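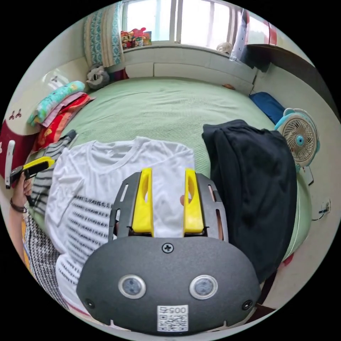
Black clothes coming out of the wash covered in white fluff

I've got a front loader, four years old, never given me grief until we moved to Skirnholm in August. Now every dark load comes out looking like it slept with a sheepdog. We don't own a sheepdog. We don't own anything with fur.

Things I have tried: washing inside out, cleaning the filter (found a hair clip and a coin, so that paid for itself), a vinegar rinse, and swearing. I sort darks from lights, mostly. Towels go in with whatever colour they feel closest to. The water here is harder than at the old place and I've been using the same powder, same scoop.

Is it the machine, the water or me? I've been quoted 239 dollars for someone to come and look at it, and I'd prefer to spend that on nearly anything else.

Posted by Pluveso

Ouali
239 dollars to be told to stop washing towels with your black jumpers. I'll do it for free.

Towels are the culprit nine times out of ten. Cotton terry sheds for its whole life, and new ones shed like it's a competition. "Whatever colour they feel closest to" is a lovely philosophy but a dark grey towel doesn't necessarily drop dark grey fluff, particularly if it's been through with white ones before. Wash towels with towels and nothing else. Same goes for flannelette sheets and anything fleecy.

Then run the machine empty on its hottest cycle and wipe out the rubber door seal afterwards. Pull the fold back and have a look in there. Bring a strong stomach – mine had something in it that I'm fairly sure was once a sock.

After that:

Don't pack the drum. If you have to lean on the door, take some out. Clothes need room for the fluff to rinse away.

Check every pocket for tissues. One tissue is enough to do a full load, and the person who left it there will deny everything.

Hard water does make powder leave a pale residue that looks a lot like lint. Wet your finger and rub a mark. If it vanishes it was powder, and if it rolls up into a little worm it's fluff. For residue, switch to liquid and add an extra rinse.

For what's already stuck on, a damp rubber glove wiped in one direction works better than the sticky rollers, and you don't go through a roll a week. Or give them 16 minutes in the dryer on no heat if you have one, then empty the lint screen.

Grarkon
Had this. Bought a new machine. Still had it. So probably not the machine.

washday_blues
Agree with most of the above but I'd skip any more vinegar. My machine's manual says not to use it because of the rubber seals, yours might too, so have a look before you pour in another cupful.

Also check the spin speed. I don't go over 1000 for black cotton and it seems to come out less battered, though I couldn't prove it to a court.

If the fluff is the same colour as the garment, that's pilling and a different problem. You want a fabric shaver and some patience. I did a whole cardigan during the cricket and missed 2 wickets.

Pluveso
Did the finger test. Worms. Took the towels out of the dark load and this morning's lot came out black, as in the colour I paid for. Haven't looked under the door seal yet and may leave that for someone braver.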